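Trier avant l'hiver

novembre 2019
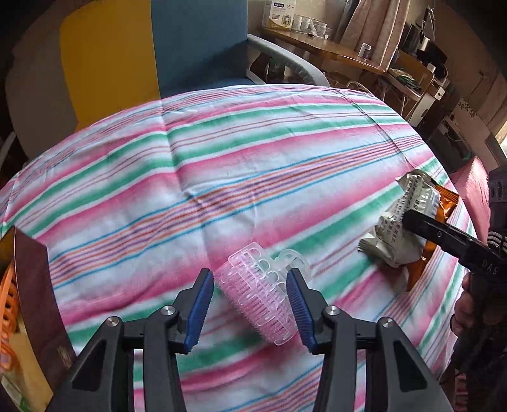

La pince rose, sur le drap rayé.

Je repousse ce tri depuis juillet. L'appartement fait 62 m², ce qui devrait suffire, mais l'ancien locataire avait laissé des étagères partout et je les ai remplies sans réfléchir. Une étagère vide se remplit en deux mois, chez moi en tout cas.

J'ai commencé par la salle de bains, parce que c'est la plus petite pièce. Des échantillons de crème, des savons d'hôtel, deux brosses à dos, un flacon d'huile dont l'étiquette ne se lit plus. Les produits périmés sont partis en premier. Pour les médicaments, la pharmacie en bas de la rue les reprend, il suffit d'enlever les boîtes en carton et les notices. J'ai rempli un sac de taille moyenne. J'avais trois tubes de la même pommade, tous entamés.

La cuisine m'a pris la journée entière. Les boîtes en plastique sans couvercle, les couvercles sans boîte, je les ai tous posés par terre et j'ai essayé de reformer les paires. Ce qui restait seul est parti. J'ai gardé la cocotte de ma grand-mère, trop lourde et qui attache, et je n'ai pas essayé de me justifier. Le robot mixeur Fusis, lui, est sur le départ. Le bol est fendu et la marque ne fait plus la pièce. J'ai écrit au service clients, qui m'a proposé un bon de réduction sur le modèle suivant. Non merci.

Les vêtements ensuite. J'avais lu plusieurs méthodes et je n'en ai suivi aucune. J'ai tout sorti, essayé ce qui me faisait hésiter, et fait un tas pour la ressourcerie Mujić, qui prend aussi les draps et les serviettes à condition qu'ils soient propres. Ils ouvrent le samedi matin et le mercredi. Il vaut mieux arriver tôt, la file monte vite jusqu'au trottoir. Ils refusent les oreillers et les couettes, je l'ai appris sur place avec une couette sous chaque bras.

Restent les papiers, que j'ai laissés pour la fin et qui ne sont pas terminés. Les relevés de banque, je les garde cinq ans. Les factures d'électricité aussi. Les bulletins de paie, je ne jette rien. J'ai retrouvé la garantie d'un radiateur Herkov que je n'ai plus depuis deux déménagements, et les modes d'emploi de six appareils dont je serais incapable de dire à quoi ils ressemblaient. Tout cela tient maintenant dans une caisse, avec une étiquette dessus – on verra si je la rouvre.

Côté argent, j'ai vendu un peu. La lampe de bureau, un lot de romans policiers, une paire de bottines portées une fois. Quelque 60 euros en tout, pour pas mal de messages échangés et deux rendez-vous où la personne n'est pas venue. Je ne le referai pas pour les petites choses. Donner prend moins de temps.

Il y a aussi ce que je n'arrive pas à classer. Les câbles, les boutons de rechange dans leur sachet, les clés. J'ai un bocal de clés. Je l'ai remis à sa place, sur le frigo.

La cave, ce sera pour le printemps. Le vélo y est encore, avec le pneu arrière à plat, et les cartons du déménagement que je n'ai jamais ouverts.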